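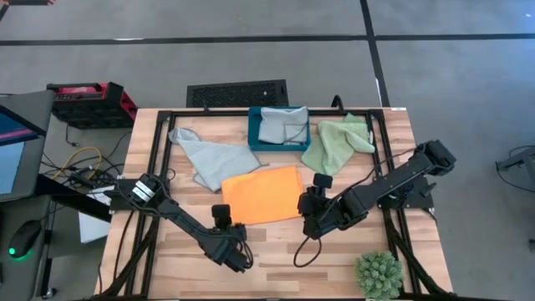
Category: Home & Family / Threads

Fereshteh Bahrami
I want to write a few posts about my grandmother's way of washing cloths, because three people asked me after my last thread. English is my third language, so please be patient with my articles (a, the, I never know).

Search posts, people, topics

1/ My grandmother did not own paper towels. I think she saw them for the first time when she was 60 and she asked my uncle who had died, because to her it looked like bandage. In her kitchen everything was done with cloths, and every color had its work.

2/ Orange was for the stove. Green was for vegetables and herbs. Gray was for glasses and for the tea things. If you took the green one to the stove she did not shout. She only took it out of your hand and looked at you until you felt very small.

3/ I moved to Skaddale seven years ago with two suitcases and I bought paper towels like everybody. Then one winter the road was closed and the shop had none. I cut an old bath sheet into pieces and I have not gone back.

4/ How I wash them. First a rinse in cold water the same evening. I do not leave them in a wet ball in the sink. Then they hang over the bath until there are enough for one load.

5/ The load is hot, with half of the powder that the box tells you. No softener! Softener makes a cloth that pushes the water around and does not drink it. My neighbor Rhonda McIntyre did not believe this, so we made a test on her kitchen floor with two glasses of milk. She has stopped buying softener. Her dog was very happy with the test.

41 likes · 12 replies · 6 shares

6/ If the cloths smell even after washing, I boil them in the big pot with a spoon of washing soda, and I open the window. My grandmother boiled all of them before the new year. The whole stairs of the building smelled of soap and the neighbors knew what day it was.

7/ About stains. Turmeric will go out in the sun, slowly. Pomegranate will not go out. I have one cloth with a pomegranate mark from Victor Bakilana's birthday and I decided it is a decoration.

8/ Folding is the part where my family does not agree. My mother folds in three and then in half. My aunt rolls. I was folding in three for most of my life, and now I only drop them in a bin near the table, and my mother must not read this post.
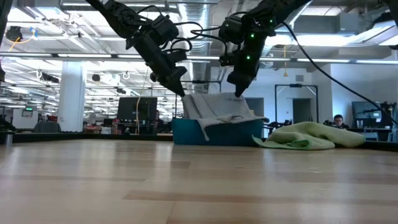 Waffle cloth, blue bin.

9/ On the waffle kind: I like it best for dishes. It dries faster on the line than the flat kind, but it shrinks in the first wash, mine lost nearly a hand of length. So buy it bigger than you need, and do not sew a loop on it before it was washed one time.

10/ Brayden Melnyk asked how many a person needs. I don't know, it depends on how often you wash. When I open the drawer on washing day and I have to think before I take one, then I have too few.

11/ Old ones do not go to the garbage. From kitchen they go to bathroom, from bathroom to the bicycle, and after the bicycle they are finished. Desmond Abernathy uses his under the flower pots on the balcony, I will try this in September when I bring my plants inside.

12/ Tomorrow evening I will write how to sew the edge by hand when you have no machine. You need thick thread and a needle with a big eye. If your grandmother had other colors for other work, please write me which ones, I would like to know.

1391 views · 23 replies · Share this thread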